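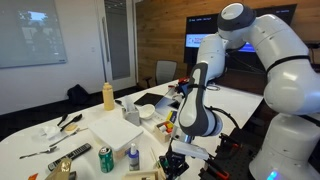
The Rules on the Back of the Door

When Lizelle Pillay started running manipulation tests at Plirnon, the safety rules for the arms were spread across four places: a binder, a wiki page, a set of emails and the memory of whoever had been there longest. Her first job was to put them on one sheet. It took her a month.

The sheet is now taped to the back of the door in every room where the company uses a robot arm. It has 9 rules. The first is that the person at the emergency stop does nothing else.

"That one gets argued about the most," Pillay says. "People want to run the arm and move the objects and write the notes. You can do two of those. You can't do them and watch the arm."

Plirnon tests arms on ordinary household things, the kind of tabletop clutter that might include a remote control, forks and spoons, a sponge, a soda can and a box of toy blocks. Arms of this size are often sold as safe to work beside. Pillay does not like the phrase. An arm can be built to stop when it bumps into someone, she says, but the stop setting knows nothing about what the arm is holding. A sponge and a fork call for different distances.

So the second rule covers objects. Before a session, everything that will go on the table is sorted into soft, hard and pointed. Pointed things, forks included, can be on the table, but the arm runs at its slow setting whenever it is asked to pick one up, and no one reaches in until it has stopped. Bottles are emptied or filled with plain water. Glass is not used.

The third rule covers mounting. Many test arms are clamped to a table, which is quick and leaves no holes. Clamps also work loose. At Plirnon they are checked by hand at the start of each session and again after 2 hours of running. The person who checks signs for it. If a clamp turns at all, the session waits until the whole mount has been gone over, and the table too. Light conference tables can rock when an arm swings at full reach, and a clamp can be perfectly tight on a table that is moving.

Keabetswe Modise reviews incident logs for Lirkenness, a small firm that advises labs on their written procedures. She went through 1,537 entries from Plirnon and three other clients last October. Most were minor: a dropped cup, a gripper closed on the edge of a tray, an arm that halted when its cable caught. No one was badly hurt in any of them.

What she looked for was the time of each entry. A large share came in the first few minutes after a break. The arm had been left powered, someone had tidied the table or moved a chair, and the program picked up where it left off.

Her advice was simple and Plirnon took it. After any break, the operator walks once around the table, looks at the floor for bags and cords, and then runs the arm through its path for 30 seconds at slow speed with the gripper open. Only then does the session restart. That is rule six.

Not everyone is pleased. The team working on Vandia, the company's sorting software, said the walk and the slow run cost them a good part of an afternoon each week. Pillay timed it with them and agreed that it did. The rule stayed, though she dropped a separate form they had been filling in at the same point.

Modise thinks labs write too many forms and too few limits. A form asks whether the speed was appropriate, and a tired person ticks yes. A limit gives a number, and the controller can be locked to it. She would like to see published standards read more often by the people at the table, who usually get them secondhand from a manager.

Pillay keeps the current standards in a folder on the shared drive and goes through one section with new staff on their first morning. They also have to press the emergency stop while the arm is moving. Most of them have never done it, and some press it too softly the first time.

The sheet is due for another revision. Rule eight, on where visitors may stand, was written for a bigger room than most of the ones in use, and Pillay has asked each team to measure theirs before she rewrites it.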